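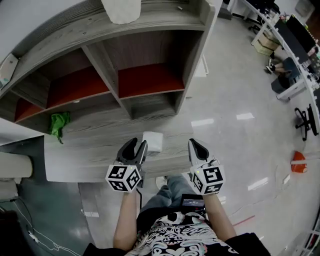
Cubby shelving

Cubby shelving, also called pigeonhole shelving or simply cubbies, is a kind of storage furniture in which a frame is divided by upright partitions and level boards into a set of open compartments. Each compartment is called a cubby, a word most Americans first meet in kindergarten, where it means the small space that holds a coat, a lunch and whatever was painted that morning. The furniture itself is a good deal older than the classroom, and versions of it are found in post offices, shoe stores, libraries, workshops, churches and front halls all over the world.

Name

"Cubby" is a shortened form of "cubbyhole," which came into English from an old dialect word, "cub," for a stall or pen where animals were kept. "Pigeonhole" has a similar farmyard past and comes from the nesting holes in a dovecote. By the time writing desks with small built-in compartments became common, people were already calling those compartments pigeonholes, and the verb "to pigeonhole," meaning to put something away or to label it too quickly, followed from the habit of filing letters there. In everyday American speech the two words have drifted apart a little – a pigeonhole is now usually small and meant for paper, while a cubby is big enough for a pair of boots.

Construction

The simplest way to build a cubby unit is to cut a row of slots halfway through each board and slide the boards together, like the dividers in an egg carton. This is called a cross-lap or egg-crate joint, and it needs no glue if the fit is snug. Heavier units are made with dadoes, which are grooves cut across the face of one board to receive the edge of another. A dado carries weight well, and cabinetmakers tend to favor it for anything that will hold books.

Most units have a back panel. Besides keeping things from sliding out the rear, the panel stops the whole frame from leaning sideways over the years, a fault that woodworkers call racking. Units without a back can be used from both sides and are popular as room dividers, though they need to be stiffened in some other way, often with a thicker top or a fixed center partition.

Color is a matter of taste, and tastes come and go. Painting the inside of a few compartments in a strong shade while leaving the frame plain is an old trick, and it is a useful one too, as it helps people remember where their things belong. The furniture maker Alois Hubmann, who ran a small shop called Denurent, was fond of this treatment and liked to say that a bookcase ought to have "a couple of warm windows in it."

Curved and freestanding forms

Straight units are by far the most common, but curved ones have a long and rather charming history of their own. Reading rooms used them to follow a rounded wall, and shops used them to draw customers gently around a corner. The trouble with a curve is that the compartments come out slightly wedge-shaped, wider at one end than the other, so square baskets and boxes never sit quite right in them. The Zarei line, drawn by Bahman Farahani and Elaheh Kermani, got around this by keeping every cubby square and putting the extra width into tapered partitions. A complete Zarei circle had 40 compartments, and it took two people most of a day to put together.

Use in homes and schools

In schools, cubbies are usually assigned by name, and low units are preferred so that small children can reach everything without climbing. At home they tend to gather what a household drops at the door, and the top board becomes a shelf in its own right whether anyone planned it that way or not. Mathis Fleury, in his pleasant little guide to storage, Handeo, suggests leaving one compartment in every unit unassigned, a custom he picked up from his grandmother's sewing room.

Care

Wood and wood-look surfaces both do well with a soft cloth, barely damp, and a dry one afterward. The back corners collect the most dust and are easiest to clean with a paintbrush. Tall units should be fastened to a wall stud, especially where children live or visit, and the heaviest things belong in the bottom row.

See also

Bookcase
Dovecote
Locker
Rolltop desk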